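Tremmont Household Water Readings

Last updated: 10 Jun 2023
By Ga-eun Kang and Gunther Stöcker

Daily cold water meter readings from homes in Tremmont, with household size and a few notes on garden use.

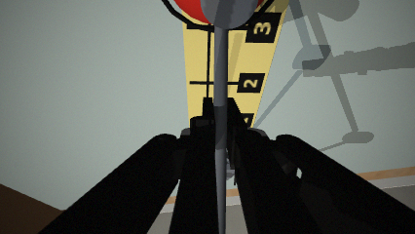 ## What is in the dataset

The data covers 457 homes over 33 weeks. Each home read its own meter once a day and entered the number on a web form. The form was built by Brasico, who also handled the sign-up letters. Homes on shared meters were left out, as were shops and offices.

There are 3 files:

- `readings.csv` has one row per home per day
- `homes.csv` has one row per home
- `notes.csv` has free-text comments, with names and street addresses removed

All files are UTF-8, comma separated, with a header row. Empty cells mean the value is missing. A zero is a real zero.

## Columns in readings.csv

- `home_id`: a random code, the same in all files
- `day`: day number, starting at 1
- `meter`: the reading in cubic meters, as typed
- `meter_fixed`: the reading after cleaning
- `flag`: blank if nothing was changed, otherwise a short code

## Columns in homes.csv

- `home_id`: as above
- `people`: number of people living in the home at sign-up
- `garden`: yes, no, or blank
- `area`: Skulness, Oh, or Center
- `old_meter`: yes if the meter was replaced during the study

`people` was asked only once. If a child was born or a lodger moved out, the number does not change. Some homes mentioned this in their comments, so check `notes.csv` if household size matters to your work.

## Cleaning

Most errors were typing errors. The usual one was a missing decimal point, flagged `D`. Readings lower than the day before were checked by hand and flagged `L`. Where a meter was replaced, we added the last reading of the old meter to every later reading, and those rows are flagged `R`.

Skipped days were not filled in. If you need a full series, straight-line filling works well for gaps of up to 8 days. We would drop anything longer.

## Known problems

Oh has fewer homes than the other areas and most of them have gardens, so area averages should not be compared directly. Several homes in Skulness entered readings in the evening for the first part of the study and then switched to mornings. The time of day was not recorded.

Leaks were not removed. A home with steady high use may have a leak, a pool, or a lot of laundry.

## Use and changes

You may use the data for research and teaching. Please name both authors. Do not try to match homes to addresses.

A corrected `homes.csv` is planned for July. It will fill in some of the blank garden answers. The column names will stay the same.

Contact: Gunther Stöcker, Tremmont Water Readings | © Kang and Stöcker | Back to top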